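Speaker notes – Who pays an import duty?
11 December 2019
5 min read

Start with the invoice, before any diagrams. Solodcombe imports kettles from Drilluvham. Border price $40 a unit, retail $60. The town council adds a duty of $9 a unit. Ask the room who pays the $9 and let them argue for a minute.

Legal answer first: the importer pays. Its name is on the customs form and the money leaves its account. Economists call this statutory incidence. It tells us where the check is written and little else.

Economic incidence is the split of the burden after prices adjust. It depends on two elasticities. Buyers who can't easily switch carry more of the duty. Sellers who can't easily ship elsewhere carry more. Write the rule on the board:

buyer share = supply elasticity / (supply elasticity + demand elasticity)

Use absolute values. Go slowly here, as the July group lost the thread at this line. 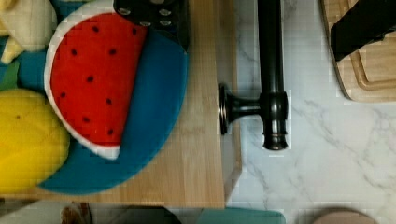 Why does the supply elasticity go on top when we are measuring the buyer's share?
Sellers with other outlets will leave the market before they accept a lower price, so a high supply elasticity pushes the duty toward buyers.

Worked case. Supply elasticity 4, demand elasticity 2. Buyer share is two thirds, so the landed price rises by $6 and the Drilluvham exporters take $3 less per unit. Remind them that this is an approximation for small changes. At $9 on a $40 kettle we are already pushing it.

Next, the small-country case. Solodcombe buys a tiny part of world output, so its supply curve is close to flat and the buyer share goes to one. Most introductory courses stop there. State clearly that it is an assumption about market size.

Now bring in the domestic producer. Kurkix makes kettles inside Solodcombe and pays no duty. When the landed price goes up, Kurkix can raise its own price and still sell every unit. Buyers of local kettles therefore pay more too, and that extra money goes to Kurkix instead of the council. Students tend to leave this transfer out because it never shows up in the revenue figures.

Numbers for the slide: before the duty, 192 units imported a week. After the duty, 181. The drop is 11 units. Revenue is 181 times $9, or $1,629. Common error – multiplying by the old quantity. 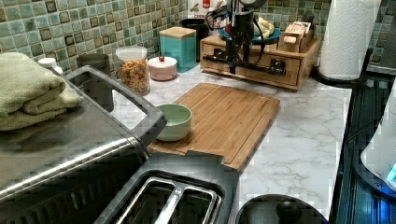 What happens to the value of the 11 units that are no longer imported?
Part of it shows up as local output made at higher cost, and the rest is lost as purchases that buyers give up.

Both pieces are deadweight loss. Draw the two triangles and label them separately, production on the left and consumption on the right. For a straight-line demand curve the consumption triangle grows with the square of the price increase, so doubling the duty more than doubles the waste.

Last topic is inputs. Voicu builds coffee carts and buys heating elements abroad. A duty on elements raises its costs, while imported finished carts come in free. Its effective protection is negative. Mention cascading duties only if time allows.

If someone asks about retaliation, say it changes the export side and needs a second diagram. Don't start it with less than ten minutes left.

Handout has the elasticity table and 4 practice problems. Problem 3 uses the large-country case, so warn them before they leave.

4 comments
11 shares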